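Speaker notes - "Where Does the Bread Go?" (short version, keep it under 20 minutes)

OK, start before people finish sitting down. Ask who baked this week. Wait for hands. Then ask who threw bread out this week and watch the same hands go up, slower.

Say hi, I'm Poonam Bisht, I've been baking at Sungate since it was one oven and a card table, and I'm going to talk about stale bread for the next little while (they'll laugh, or they won't, keep going).

First story is the Florkell order. We got asked for 122 rolls and somebody wrote down 2000 on the prep sheet. I still don't know how. Do the bit about opening the walk-in door and just standing there. Don't rush it! Then the real point - we gave away rolls for four days and still had bags and bags left, and that's when I started caring about what happens to bread after day one.

Slide 3. Bread doesn't go stale by drying out, or at least that's only part of it. The starch firms back up as it cools and sits, and the fridge makes that go faster. People get upset at this one. Somebody always says "but my mother keeps hers in the fridge" and I say mine does too, and I love her, and her toast is great because toasting softens it right back up. Freezer is fine. Slice it first, please, or you'll be out there with a screwdriver like me. 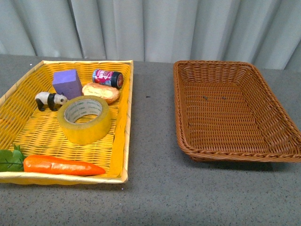 SUNGATE, October

The fall sale was where we tried out the day-old table for real. Half price, no sign at first, and people walked right past it. On Thursday I wrote "toast bread" on a piece of cardboard and it was gone by 10. Same loaves! Pause here. I want them to think about what they call things.

Then crumbs. Go through it fast: low oven, let them cool all the way, jar with a tight lid. Mention the Singhal mixer only if someone asks how we grind them, otherwise I'll talk about that mixer until lunch.

Bread pudding - I have the recipe on the handout, so don't read it out loud. Just say the rye one is better than it sounds and the sesame one is exactly as bad as it sounds. If there's time, tell the one about the raisins.

Money slide. We saved $815 over the season by not tossing day-olds. I know that's not a fortune, but it paid for the new racks from Trudosel with a little left over, and I was pretty thrilled about those racks. Show of hands again: who keeps track of what they throw out? If it's only a couple of people, tell them a notebook by the trash can is plenty.

Questions. Likely ones: sourdough keeps longer (yes), can you feed it to ducks (please don't), what about mold (toss the whole loaf, sorry).

Handouts are in the blue folder. Get my good pen back from whoever has the sign-up sheet.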